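About Skotside Language School

Evening and daytime classes for adults learning English 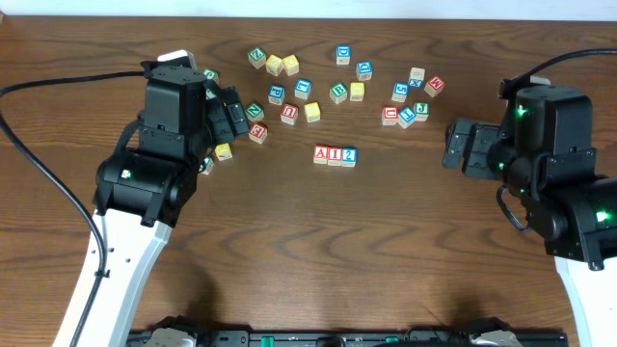

Do I need to know any English before I start?

Complete beginners are welcome, and our first-level class starts with the alphabet, numbers and greetings. If you already speak some English, we will give you a short placement interview and suggest a class.

Skotside was opened by Kavinda Mondal, who had taught night classes at the Barari furniture plant and wanted a place where people could keep studying after they changed jobs. We began in one room above the Dotuson bakery. We now have the whole upper floor, with the entrance on the parking lot side.

Classes meet for 2 hours, and the last one ends at 9 p.m. There are 30 places in each term at the first level, split between a morning group and an evening group. Terms start in September, January and May. Books are included in the fee – you only need a notebook.

We also run a writing workshop for people filling out job applications, and a conversation hour open to former students at no charge. The Gunnlaugsson Fund pays part of the fee for students on low incomes. Ask at the desk for the form.

Our teachers all have experience with adult learners. Several of them learned English as adults themselves.

The office is open from noon until the last class ends. Children may wait in the front room during lessons if an adult stays with them.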